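Home Lists Archive Threads Search

Print this message | E-mail this message
Reading time: 5 minutes

Subject: Re: [paper-copying] Hughes ledgers: scale, color and file naming
From: Beca Gape
To: paper-copying list

Mali Dafis wrote:

> We have started on the Hughes ledgers and I would like the
> list's view before we get too far in to change anything.
> The volumes are farm and mill accounts, mostly iron gall ink
> on blue-gray laid paper, with later entries in pencil. There
> are 11 volumes and the count comes to 2000 openings.
>
> Questions:
>
> 1. We put a ruler in every shot. It slows down the page
> turning and it has already been left across a line of
> text twice. Is one ruler shot per volume enough?
>
> 2. The blue paper comes out gray in the files. The pencil is
> fine. Do we correct each file or leave it?
>
> 3. Baltberg wants a unique name for each file at import. We
> have been using volume and page number, but volume four
> is paginated twice, from both ends, and volume seven has
> no numbers at all after the index.
>
> 4. Loose slips. There are bills and receipts tucked in all
> the way through. Do they get shot in place, or at the
> end, or both?
>
> Also, we are short of a proper column and are working from
> a tripod. Is that good enough for this sort of material?
>
> Mali

Mali,

Taking these in your order, with the tripod after question 2, where it fits better.

1. Scale

One ruler shot per volume is enough only if the camera height and the page height both stay fixed. The camera height you can lock. The page height changes as you move through a thick ledger, and with the Gornham estate books we found the error between the first and last gatherings was large enough to spoil measurements of the ruled columns. Our present practice is a ruler shot at the start of the volume, another every 50 openings, and another whenever the supports under the boards are changed. The ruler lies outside the text block, parallel to the bottom edge, at the same level as the page surface and not down on the table. Ruler shots are kept as separate files and are never substituted for the plain shot of the same opening.

If a researcher needs exact dimensions they will ask for the volume. Scale in the files is there so that people can tell a pocket book from a folio.

2. Color

Leave the individual files alone. The gray is almost certainly automatic white balance reading the blue paper as a color cast and removing it, in which case the amount removed will differ from opening to opening depending on how much ink is on the page. Set the white balance by hand from a neutral card, under the lamps you are going to use, with the blinds down. Shoot the card again after any change of lamps and once after lunch. We use a pair of Drekier lamps at 45 degrees and let them warm up before the first shot; the early files from a cold start are visibly different when laid side by side.

For the openings already done, keep them and reshoot one opening per volume with the card in. That gives you something to compare against. If the difference only affects the paper tone and every word is readable, I would not reshoot the rest. Note it in the volume record.

Avoid any setting called document mode or scan mode. These flatten the paper toward white and take faint pencil out with it. Check the pencil totals at the foot of the columns, which are the first thing to go.

On the tripod

Good enough, with reservations. The difficulty is getting the camera back square to the page without the feet appearing at the bottom of the shot. Tighten everything, check for squareness with a small mirror laid flat on the page (the lens should be centered in its own reflection), and check again after each break. Heads with a panning handle creep downward under load more than you would expect, so take the handle as far round as it will go before locking. Use the timer or a remote release.

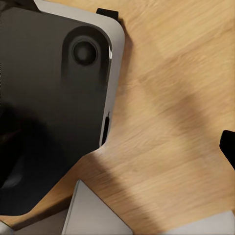
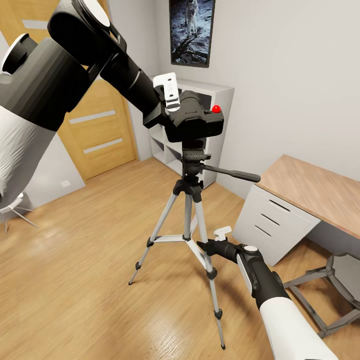

First picture: camera bump near the corner of the device. Second picture: tripod head with the red knob and panning handle.

Whichever camera you settle on, use that one for the whole series. Changing partway through a volume means two color profiles, two sets of lens corrections and an awkward note in the record.

3. File names

Do not put page numbers in the file name. Pagination is a property of the book and it will be wrong, duplicated or missing, as you have found. Use a plain running number in shooting order, with a volume prefix:

 HUG-04-0001
 HUG-04-0002

Four digits, always padded, no spaces, no letters after the number. The page or folio reference then goes in the description field in Baltberg, where it can be corrected without breaking any links. For volume four, record the two paginations as "front, p. 12" and "reverse, p. 12" and shoot the whole book in one direction. The upside-down half can be rotated at import. Do not turn the volume over halfway and start again, or the center openings will be done twice or missed.

For volume seven, supply folio numbers in square brackets in the description field. Do not pencil them into the book without asking the owner.

If an opening is missed and found later, give it the next free number at the end of the volume and say in its description where it belongs. Renumbering is how we lost the order of the Gornham rentals, and it took most of May to put back.

4. Loose slips

Both. Shoot the opening with the slip where it was found, then the opening with the slip removed, then the slip front and back on the gray card. All of these take consecutive running numbers. Put the slip back in the same place before turning the page. If it covers nothing and is blank on the back, the last shot can be left out, but the record should say "verso blank".

Pinned slips stay pinned. Lift them with a strip of polyester if the text underneath can be reached that way, and otherwise note the obstruction and move on.

One more thing you did not ask about: import in batches of 100 or fewer. Baltberg will accept more, but the error report only gives the name of the first file that failed, and finding the others in a long batch is slow work. Compare the file count on the card with the count in the catalog before wiping anything.

I have our volume record sheet as a plain text template and can post it to the list if wanted.

Beca

Previous message | Next message | Thread index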